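The Lemon Shift

Hà called at 10 and said Combridge was pulling the money unless the arms could do a lunch service. Not a demo. A service. Drinks, fruit, wiping down.

"By when," said Vy Bạch.

"By four."

So. Dusthorpe in January, heat half on, and her with 11 tickets open and one good idea, and it wasn't even hers. Khang Giáp had it. Khang used to run the bar at the Trusia, back when it had a bar, and he kept saying the same thing. Slow down. Teach it the boring part.

"What boring part?"

"Putting stuff back where it was."

She hated that. Also he was right. Last week's run, it squeezed a lime fine and then put the lime in the ice. Twice. You could spend 2,000 hours on squeezing and still have a lime in the ice.

They worked. She ate a cracker. He drew the whole order of service on the back of a delivery slip - glass, ice, fruit, stir, plate, wipe - and crossed out wipe, then wrote it back in biger.

"My mother did this with a baby on her hip," he said.

"Your mother didn't have a wrist that faults out."

"She did, kind of."

Noon went. One o'clock. Reset, run, reset. Hà texted a question mark, then just a thumb. Vy turned the phone over.

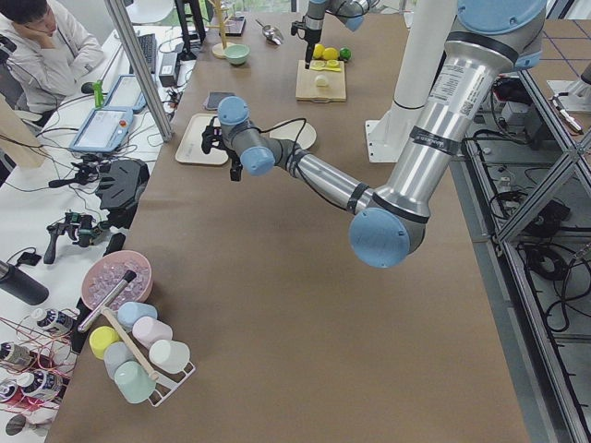
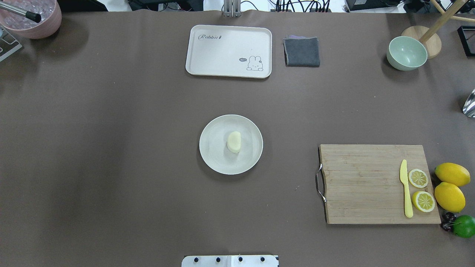
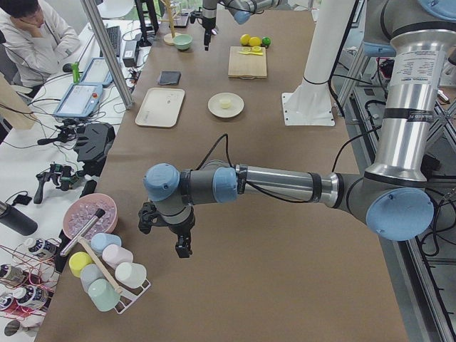
Could it do a lunch service? That was the question and she had 20 minutes left to lie about it or not. Her head said no. A kid could do this, a tired kid, and would be bored. Khang said forget the kid, ask for one job, pick the one you'd bet rent on. She looked down the brown paper at the pink bowl of cubes with the metal rod leaning in it, and thought, stirring. Not the knife, god, not the knife. Not folding either. It could stir. It could maybe stir and then put the rod back, if she took out everthing else and quit being proud.

"One job," she said.

"One job and put it back."

She called Hà. It rang a long time. She had the sentence all ready and when Hà picked up she said something else entirely, she said, "Do you want a drink? It'll take a while."

Quiet on the line. Traffic.

"How long a while?"

Vy looked at Khang. Khang held up some fingers, changed his mind, held up more.

"Bring a book," Vy said, and went to set up the run.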